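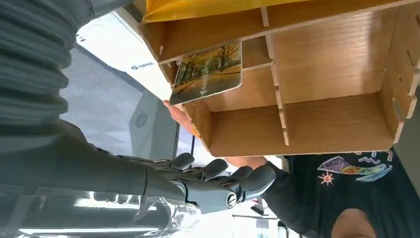 *A light wooden organizer shelf with open cubbies and slotted joints.*

Curnthorpe has a new wallet line, and it's a good one! The small leather workshop started taking orders on 9/14/19 for the Astari, a slim bifold it has been teasing in its newsletter since July. The first batch is 300 pieces, every one cut and stitched in the Curnthorpe workroom, and each comes with a number stamped inside the fold.

The leather is from the Villaseñor tannery, the same vegetable-tanned hide the shop uses for its belts, only split thinner so the wallet sits flat in a front pocket. There are 6 card slots, a full-length bill pocket and a little hidden sleeve behind the left-hand slots that fits a folded note or a spare key. Colors at launch are chestnut, black and a deep bottle green (the green is gorgeous, and it's the one we'd grab first).

Mafalda Caldeira drew the pattern and made 14 versions before she was happy with the curve at the top of the card slots. "I wanted your thumb to find the card without looking," she said. "The early ones were too deep and you had to dig." Stitching is waxed linen thread, and the edges are burnished by hand with beeswax, so they should get darker and shinier with use. 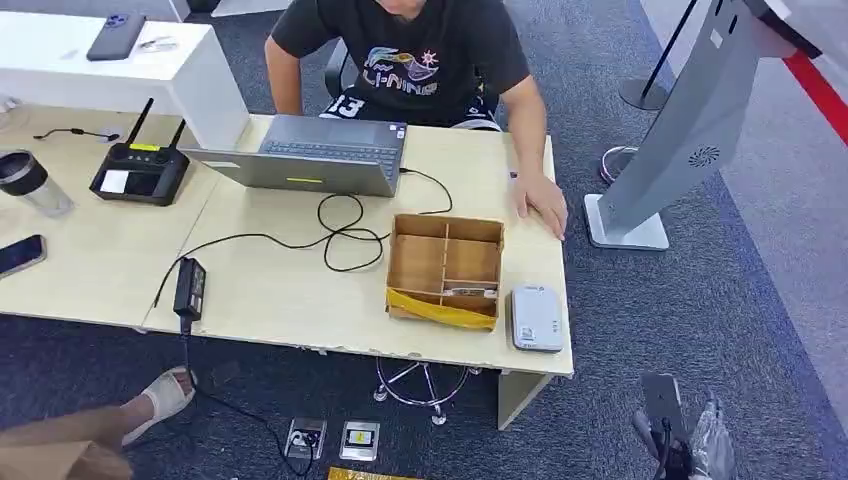 *At the desk, with the laptop open.*

Fans of the older Gradar card case will be glad to hear that it's staying in the range. Evaristo Sartori, who handles repairs and orders, says Gradar owners can now send theirs in for restitching too, something the shop used to offer only on bags. Turnaround depends on how full the bench is, but he'll write back with a date before you mail anything.

The Astari costs $70, with initials stamped free on the inside. Black and chestnut ship first, and green follows once the second lot of hides has been dyed. A matching key loop and a passport cover are already on the cutting table, and Caldeira hopes to show both before the holidays. We can't wait to see them!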